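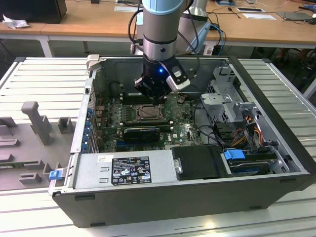 Fix-It Friday: old towers wanted!

If you have a desktop computer sitting in the closet because you can't face dealing with it, bring it to us! Fix-It Friday is back at the Skedness Street hall all through March, and this time we're doing desktops only (sorry, laptop people, your turn is coming).

I took my first tower apart at one of these last fall and I was terrified. Then Tharun Ramasamy showed me how to lay the case on its side, pop the panel off and just look at it for a while before touching anything, and I've been hooked ever since. The big office-type Dells are my favorites to learn on. There's room for your hands, and the little blue plastic latches and clips mean you're not hunting for a screwdriver every two minutes.

We usually start with the memory and the hard drive, then work up to the processor if you're feeling brave. Please don't open the power supply, ever. That one stays shut, even if you're curious (I was!).

We sent 92 machines back out the door last year, and 14 of those went to families at Jasia House. I'd love to beat that.

Doors open at 5, and there's coffee. Bring the power cord if you still have it, and copy off your photos first, please!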